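Soo-ah Ki
Monday, January 10, 2022

Thread on shelf life of dried fruit, and why the sugar number on the label doesn't tell you much about it.

1/ What keeps dried fruit from spoiling is water activity, written aw. It runs from 0 to 1 and measures how available the water is to microbes. Moisture content is a separate figure. Two fruits with the same moisture can have different aw.

2/ Most molds stall below 0.70. Most bacteria quit well above that, near 0.90. Soft dried fruit usually sits somewhere in the 0.60s, so mold and a few sugar-loving yeasts are what you plan for.
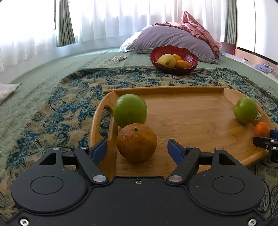 Does refrigeration lower water activity?

Only slightly. Cold slows the reactions and the growth, but the water stays in the fruit. An open box in a humid fridge can pick up moisture, so use a lid that seals.

3/ White specks on dates are often sugar crystals. Warm one gently and sugar tends to dissolve. Mold is fuzzy and smells musty - throw those out.

4/ Darkening is mostly browning chemistry, driven by time and heat. A darker date is not a spoiled date. Flavor drifts toward caramel, then toward flat.

5/ Kenneth Semple asked about mixed boxes. Water moves from high aw to low aw until they match. Put dates in with crisp nuts and the nuts go soft first. Separate bags inside the same box fix this. 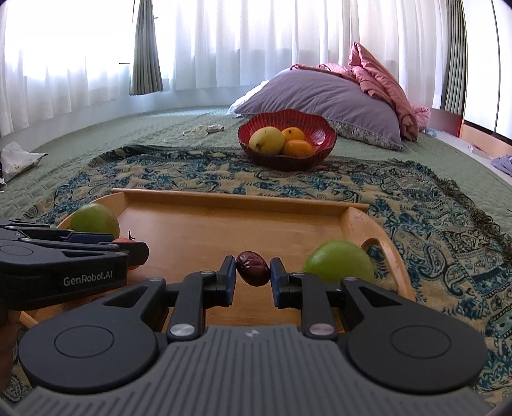 6/ Storage, short version
Airtight, dark, cool. Write the packing month on the lid. Mine says April and I check it every 2 weeks.

7/ Freezing works well. High sugar means they never go fully hard, so you can pit them straight from the freezer.

Recent threads
Why brown sugar turns into a brick
Salt, brine and the 100 gram rule
Reading a cheap hygrometer

Contact | © 2022 Soo-ah Ki | Back to top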